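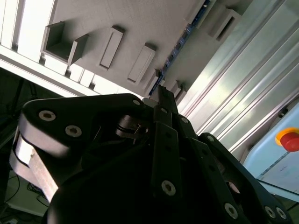
Dokovar Home Brewing Club – Members' Help

Airlock stopped bubbling after 2 days
Posted by Lorena Fuentealba, October 15, 2019

My pale ale was going well and then the airlock went quiet. The bucket sits in a closet at 60 degrees. Do I need to add more yeast, or can I bottle it?

Drita Dervishi
Don't bottle yet. Take a gravity reading, wait 2 days and take another. If they match and the number is near what the recipe gives, it's done. If it's stuck high, move the bucket somewhere warmer and swirl it gently before you buy more yeast.

Gebremedhin Woldemariam
Check the lid too. Mine leaked all through May and the airlock never moved – the beer was fine.

Ifor Pumphrey
I just bottle after two weeks. Never owned a hydrometer.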